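Nalholm ends free plastic cutlery at market stalls

The town of Nalholm will stop the giving out of single-use plastic cutlery at its night market from August, after the stallholders voted in favour of the change last month.

Under the new rule, food stalls may offer reusable cutlery against a small deposit, or customers can bring their own from home. Stalls which still have disposable stock can use it until the end of the first night, and after this they must take it away.

Fadime Dağdelen, who sells lentil soup and flatbread at the stall Toprak, was among the first to ask for the rule. She said her stall alone gives out more than 400 spoons on a busy evening, and most of them go into the bin after a few minutes.

"We pay for the spoon, then we pay again for the rubbish," she said. "My grandmother would not understand such a thing."

Not everybody is satisfied. Bülent Ağca, owner of the ice cream van Zeline, said the deposit will be difficult for families with small children, who buy quickly and want to walk to the foreshore. He has asked the council to permit edible spoons or wafers, and the council has agreed to look at this before summer.

The council bought 1000 sets of reusable cutlery for the opening months. They will be washed each night in the kitchen of the community hall, and the stalls can collect them again from 5 pm.
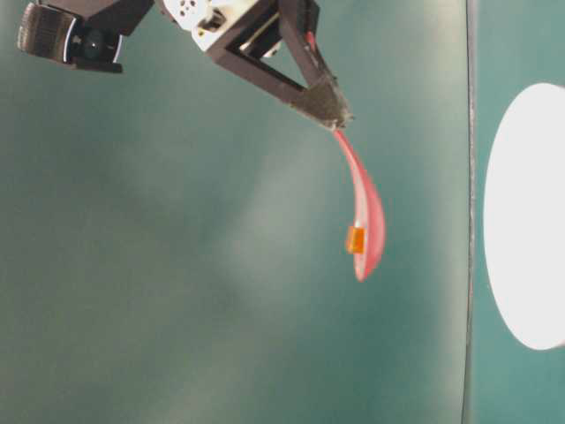 Ezekiel Ridgeway, the market coordinator, said the deposit will be $3 for one set and it can be returned at any stall, also at one where the customer did not eat. A return point will stand near the car park for people who remember it only on the way home.

"The washing was the big question for us," Mr Ridgeway said. "Once we had the hall kitchen, the rest was quite simple to organise."

The rule covers spoons, forks and knives. Cups and lids are not included for now -- the stallholders will discuss them at their next meeting. Coffee seller Omura has already begun to give a discount to customers with their own cup.

Stallholders with questions about the deposit can speak with the market office, which is open from 3 pm on market days.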